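Drorside Celebrity Gossip Club, minutes, 7/13/22

I took the notes again, so blame me. In the room: Vandana Bhardwaj, Ashok Mittal, me, plus the usual latecomers.

Vandana opened with the Griko and Kirent split (finally!). We watched his apology video twice and argued over whether the song is about her. Vote was tied, so it's back on in two weeks.

Ashok says the newsletter has 173 readers now and he'd like a humour column. Agreed, he's writing it.

Srivastava tour tickets: we're putting in for 70 seats. Vandana to call the theatre.

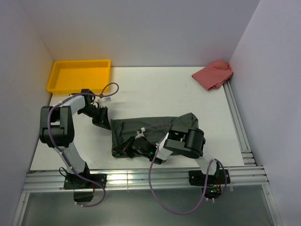
Yellow tray, far left corner; red-pink cloth on the right.

Ashok's bringing the snacks next time.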